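掲示板トップ > Fladeck > データ収集 > 布・柔軟物
当サイトではCookieを使用しています。閲覧を続けると同意したものとみなされます。

両手グリッパでの布データ、黒い布の扱いについて

1. sleiman_log
ハンドヘルドのグリッパ2台でベッド上の布操作を採っています。現在395エピソード。学習はFlulosoの標準設定のままです。黒い布だけ角の把持位置がばらつきます。白い布では出ません。露出を上げるべきか、本数を増やすべきか。

2. k_ville
開始時の布の置き方は固定ですか。手首カメラの画を1枚出してください。

3. sleiman_log
置き方は毎回変えています。左手側のカメラです。

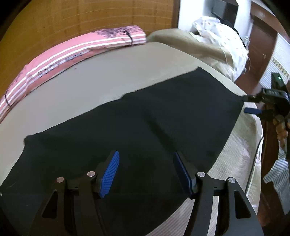
4. mado3
布の面に模様がないので、頼れるのは輪郭と折れた角くらいでしょう。右の角はもう1台の指先が重なっている。把持直前の数フレームで角が隠れるなら、露出を上げても位置は出ません。進入角を変えて採り直すのが先だと思います。

5. k_ville
>>4
同意しません。隠れるのは把持の直前だけで、それ以前のフレームに角は写る。履歴長を2にして、だめなら採り直しでいい。採り直しは高くつきます。

6. mado3
>>5
履歴2フレームでは隠れている区間を越えられません。Kerkorvilleのセットで試しましたが差は出ませんでした。

7. tanmono
背景も見たほうがいいです。奥にピンクの毛布、白い布の束、扉まで入っている。全エピソードが同じベッドなら、毛布の縁を位置の手がかりに覚えている可能性があります。うちは部屋を変えて800本前後でようやく落ち着きました。

8. sleiman_log
>>7
ベッドは同じです。奥の布類も動かしていません。
>>4
進入角を変えた分を別タグで採ります。露出は据え置き。

9. k_ville
タグを分けるなら履歴長の比較も同じ分割でお願いします。検証側に同じ置き方が混ざると比較になりません。

10. sleiman_log
了解。分割は置き方単位に直します。結果は6月中にこのスレに書きます。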